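Journals > Interior Surfaces and Housing > Volume 14 > Article

Abstract Full text References Cited by Share

2 shares 0 comments

4. Wall finish and the perceived size of small rooms

4.1 Background to the survey

The housing survey in Nakport was set up to find out how tenants judge the size of rooms they have lived in for at least a year. Earlier work on room size has mostly used visitors, who spend a few minutes in a space and then fill out a form. Visitors tend to respond to ceiling height and window area. Tenants have moved furniture, painted, cleaned, and argued over storage, and their answers draw on all of that. Leckie and Geddes (the pilot study, reported in Section 2) found that tenants often named a particular wall when asked why a room felt small. Windows came up less often than expected.

The full survey went to 2,549 households in three districts: Vekness, Galbraith, and the older streets near the harbor. Forms were delivered by hand and collected the same way. Households were asked to choose the smallest room in which someone slept or worked, to measure it with the paper tape provided, and to estimate its floor area before measuring. The order of these steps was printed in bold at the top of the form. We excluded forms where the estimate and the measured area were identical to the last digit, as the estimate had most likely been filled in afterward.

4.2 Finish categories

Respondents described each wall in their own words. Two coders then sorted the descriptions into four groups: plain light, plain dark, patterned light, and patterned dark. "Plain" covered paint and any paper with no visible design at arm's length. "Patterned" covered printed papers, tile, stone, veined panels, and exposed brick. The line between light and dark was set with a printed gray card that was included with the form, and respondents marked the step on the card closest to each wall.

Disagreements between the coders were mostly about tile. A white tile with white grout can read as plain across a room and as a grid up close. After discussion we placed all tile in the patterned groups, including the faint cases. This choice matters for the kitchens and for the few bathrooms that had been turned into studies, but has little effect on the bedrooms. Stone-effect panels raised a similar question, and we treated them in the same way.

Many rooms had more than one finish. The most common arrangement in Vekness was a single painted wall in a strong color, usually the wall behind the bed, with lighter finishes on the others. Landlords in that district had repainted in batches, and the same few colors appeared in building after building. In Galbraith, where most tenants are allowed to decorate, the combinations were more varied and harder to code. We use the term "mixed corner" for any corner where two walls from different groups meet. Figure 4 gives a rendered view of a mixed corner, with a plain reddish-brown wall meeting a paler wall that has a marble-like texture and fine gray veining.

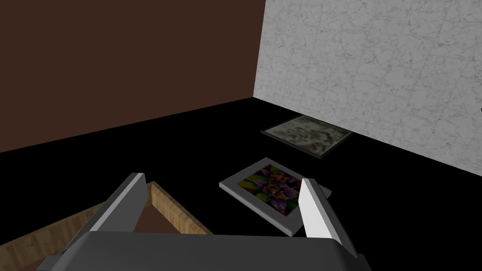
Figure 4. Mixed corner, rendered view: plain reddish-brown wall at left, brighter marble-textured wall at right, black floor.

4.3 Results for mixed corners

Of the forms that could be used, 333 described a room with at least one mixed corner. Tenants in these rooms underestimated floor area more often than tenants in rooms with a single finish. The effect was strongest where the plain dark wall was one of the two short walls. Where the dark wall was a long wall, estimates were close to those for single-finish rooms, and in Galbraith they were slightly better.

We had expected pattern to matter more than it did. Once the gray card reading was taken into account, patterned light and plain light walls gave similar estimates. Patterned dark walls were rare, and we do not report separate results for them. Floor color was recorded but not coded in detail. Most respondents wrote only "carpet" or "wood," and a later survey would need a second card for floors.

The open comments help to explain the short-wall effect. Several tenants wrote that a dark end wall "came toward" them, or that they had stopped placing furniture against it. A tenant in Vekness had measured the room twice, convinced that the first reading was too large. Others said that the contrast at the corner made it easy to see where the room ended, and that they liked this in a bedroom and disliked it in a workroom. Comments of this second kind came mainly from people who had chosen the color themselves.

4.4 Follow-up visits

Catherine Geddes visited 79 of the mixed-corner rooms during April and repeated the measurements with a steel tape. Paper tape readings were a little long in most rooms, probably from slack, but the error was small next to the errors in the estimates. Two rooms were dropped at this stage after it was found that the respondent had measured a different room from the one described.

Visits were made in daylight with the curtains open and the lamps off. We cannot say whether the results hold in the evening, when many of these rooms are mainly used. Marion Leckie is preparing a separate paper on lamp placement, based on rooms in the Grestero estate, which was not part of the present survey.

4.5 Limits

The gray card gives only a rough reading of lightness and says nothing about hue. A deep red wall and a dark gray wall could receive the same mark. Tenants also differ in how long they have lived with a finish, and we did not ask when each wall was last painted. Rooms with sloping ceilings were left out of the analysis, which removed most of the top-floor apartments near the harbor.

Previous section Next section Figures Back to top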